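The gripper gets its own bench

The trouble with building a robot arm in a shared workshop is that everyone walks past it. At home I could fail in private, with only the laundry to judge me. At Kaimal, where I have rented a corner since December, I fail next to people who can weld.

For anyone joining partway: the arm is called Plera. It has a gripper, a small camera at the wrist, and a temperament. The last post ended with Plera putting a tape measure on the floor with great care, having been asked to put it on the shelf. I have since found the bug. It was a minus sign. It had been there since I started, and I had written two workarounds for it, both of which stopped working the moment I fixed it. I spent an evening removing my own cleverness, and I recommend the experience to anyone who thinks they are getting good at this.

So, the fingers. Version one was printed, flat, and useless on anything round. Version two had rubber pads glued on, which was a great improvement until the pads stayed behind on whatever Plera had been holding. Version three is the angular pair, black, with a stepped edge cut into one of them so that thin things have somewhere to catch. I drew that notch on the back of a Buvby receipt while waiting for a refund on a motor driver. The refund has not arrived. The notch is excellent.

The motor driver deserves a paragraph. I bought it because it was cheap and the listing said it would handle the current, and it did, in the sense that a paper plate handles soup. The replacement is a Kevach board, which costs more and comes with a manual somebody seems to have written on purpose. It has an adjustable current limit. I now set that before I power anything up. I used to set it afterward, by smell.

With the limit in place I could finally tune the grip force without wincing. The scale in my software runs from zero to 200, and those are units of nothing in particular. I made them up in the first week and now I'm stuck with them. At 20, Plera can hold a sponge and not much else. At 200 it can hold a socket wrench and also dent a soda can I was still drinking from. Most things in the workshop want to be somewhere near the bottom third, and I've started keeping a list taped inside the cabinet door, in pencil, after doing the first one in pen.

Soft things are the hard part. A metal block is the same size before and after you squeeze it. A soft thing gives way, the motor sees no resistance, and the software concludes that it hasn't got there yet and keeps closing. My fix is to watch the rate of change in the motor current and stop when it starts to climb, even if it hasn't climbed very far. This works well on foam. It works on gloves if they're folded. It does not work on a plastic bag, and I have decided that Plera doesn't need to pick up plastic bags.

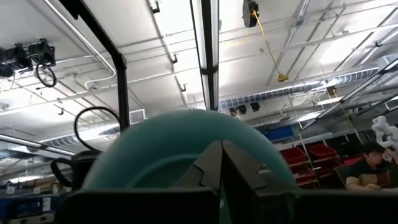
Posted from the corner bench at Kaimal, late evening
Filed under: Plera, grippers, things I should have measured first

Wrist view, fingers up against the big teal dome, with the ceiling doing its best to steal the show. I've become fond of that ceiling. I spent a whole evening puzzling over why my edge detection was so pleased with itself, and it was finding ducts. Beautiful long straight ducts, and the light tubes, and the yellow extension cord hanging off its reel. As far as the software was concerned, the entire world was up there and the thing in front of the fingers was a smudge.

The answer was to crop. I throw away the top part of the picture whenever the wrist tilts back past a certain angle, and I lock the exposure so the fluorescent tubes don't drag everything else into the dark. It's a crude fix and I'm at peace with it. I also tried masking out the fingers themselves, and got the mask backward, so for one glorious run Plera could see only its own hand and was extremely confident about where it was.

Costs, as a few of you keep asking: $479 so far, counting the dead driver and leaving out the bench rent, which I file under mental health. The fingers are the cheapest part of the whole machine. The cables are not, mostly on account of my habit of cutting them to the exact length required and then moving something.

Next up is the wrist joint, which has a wobble I've been calling "compliance" when other people are listening. There are 3 screws in there that I can reach only by taking off the camera mount, and every time the mount comes off I have to calibrate again — so naturally I've been tightening the fourth one, the one I can reach, and hoping the others take the hint.

If you've got a good way to keep a camera mount aligned through repeated removal, the comments are open. Dowel pins have been suggested. I have bought the dowel pins. They're the wrong size.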